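The back bedroom at Aneck, before and after

When we took on Aneck I had a list of jobs as long as my arm, and the back bedroom was right at the bottom of it. It was where boxes went. Then Beathag Pollock came to stay for 2 nights, slept in there among the boxes, and came down to breakfast telling us it was the nicest room in the house! She was right, too. So this summer we gave it a proper go, and I have loved every minute (well, nearly every minute — the curtain rail and I are still not on speaking terms).

Everything we did is on this page. We kept the bed, we kept the walls and we spent up to £60 on the rest, mostly on fabric. Innes Mackay did the heavy lifting and Ea Oddsson lent us her sewing machine for far longer than she meant to.

People always ask about the panelling. Sheldon Fraser was all for painting it white, and I did wobble for a week or so, but I'm so glad we left it as it was. It has a lovely warm shine when the light gets on it, and it turns out to be the perfect thing behind a bit of green. Once I had seen gingham against it I couldn't think about anything else.

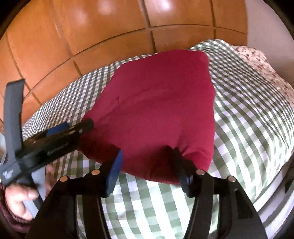 The big red cushion on the green and white gingham, with the sprigged pillowcase at the back and the panelling behind.

The cushion cover is one of my own, made from a remnant I found in the sale box at Turkedora. I had meant it for the window seat. It went on the bed for one afternoon while I hoovered and it has never gone back, so the window seat is still waiting for something. I'm thinking mustard.

The pillowcases came from my gran's linen cupboard, 6 of them, all with the same little flowers, and they have been washed so often that they feel like silk. Please don't iron yours if you have any like this. Shake them out, fold them while they're still a bit warm from the line and they look wonderful.

Next up is the landing, which needs a lamp, a rug and a good talking to. Magnus Rennie has promised us a chest of drawers if we can get it up the stairs — we'll be measuring the bend again before November, and I'll put up some pictures as soon as it's in.

Page updated August 12, 2023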